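Visit report: Rendden refurbishment site, Kurkthorpe
Posted 8/24/22

The Kurkthorpe site belongs to Rendden and takes in desktop computers at the end of their office life. The open day covered goods-in, the test racks, the dismantling benches and the parts store, in that order, and ran to a little over the two hours advertised. My interest was mainly in dismantling and parts grading, so the notes on the other areas are short.

Goods-in

Machines come in on pallets, shrink-wrapped, with the towers stood upright in two layers and a sheet of card between. The site handles roughly 3000 a year. Each unit gets a label at the door and the label stays with the chassis until it is either sold whole or stripped. The highest label issued on the day we visited was 2638, the count having been restarted when the new stock system went in last July.

Weighing is done per pallet. I asked whether individual weights were kept and was told they had been at one time, but the scale was slow to settle and the figures were not used for anything. The floor is painted concrete, well marked, with a gully along the loading door that catches the pallet truck wheels. A plate over it would help.

Test racks

Units that look complete go on a rack, are given mains and a monitor lead, and are left to run a memory and disk check. The rack software is by Liyanage and prints a narrow slip with pass or fail against each item. Slips are folded and taped to the case. The tape leaves a residue on the painted steel and a good deal of solvent wiping goes on further down the line as a result.

A failed disk does not by itself send a machine for stripping. A failed board does, and so does a case with a bent rear panel. Older units on the DDR2 boards are stripped whatever the slip says.

Dismantling

The benches have slatted aluminium tops. Screws and grit fall into the grooves and are brushed out along their length, and the grooves also take the clamps for fixtures. Towers are worked lying flat with the side panel off and the board facing up. The order of work posted on the wall is:

1. Mains lead off, power button held in, side panel off.
2. Drives out.
3. Add-in cards out, supporting the far end of the card.
4. Memory out, latches opened at both ends before the module is lifted.
5. Cooler off, processor out, socket frame closed again.
6. Power supply out.
7. Board out, spacers left in the tray.

Step 5 is worth a comment. The instruction to close the frame over the empty socket is there to protect the contacts, and boards that reach the store with the frame standing open are marked down a grade. Step 3 is placed early because a long card can sit over the memory latches on some layouts. That did not apply to every layout we saw, but a fixed order is easier to check than one that varies with the model.

Slide-in drive carriers and clip-held expansion brackets save time at this stage. On cases of that type most of the screwdriver work is left to the power supply and the board. The site's own timing sheet gives 120 seconds for drives and cards together on a clip-type case, which seemed generous for the better ones and tight for anything with a jammed carrier. 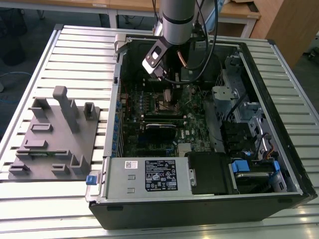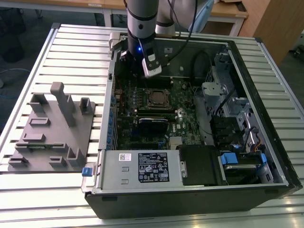
Open tower on the slatted bench, motherboard facing up. 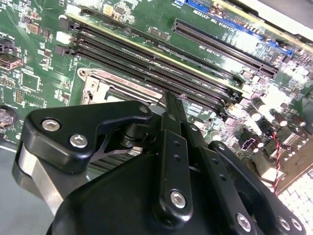 Memory is graded on size and speed from the module label, then by edge contact condition under a bench magnifier. Modules with worn gold go to scrap. The rest are bagged in antistatic sleeves, ten to a sleeve, which I thought too many – the modules rub against each other and the labels scuff. A divided tray would take more shelf room but would keep the labels legible.

Parts store

The store is a single aisle of Kolness shelving with fibreboard bins. Power supplies are kept on the bottom two shelves on account of the weight and are sorted by wattage, then by connector. Drive cages and fan ducts are kept only for the models sold whole, as spares. Cable sets are tied and hung on pegs by length. The pegs are overfull.

Boards are stored upright in slotted racks, in sleeves, with the grade written on the sleeve in wax pencil. It rubs off. Two of the sleeves I picked up had no readable grade at all, and both would have had to go back to the bench for inspection. Printed labels are apparently planned.

Stock rotation is weak. Bins are filled from the front and picked from the front, so the oldest parts stay at the back. With memory this matters little. With coin cells it matters more, and the site now removes cells at the bench and sends them for recycling in a lidded tub.

Practical points for anyone going

Parking is by the loading door and has to be clear for deliveries at midday. Closed shoes are required on the floor and a wrist strap is issued at the benches. The handout has the floor plan on the back, although the test racks are shown in their former position against the north wall. Questions about buying stripped boards in quantity are dealt with at the office by the entrance, where a current price sheet is available on request.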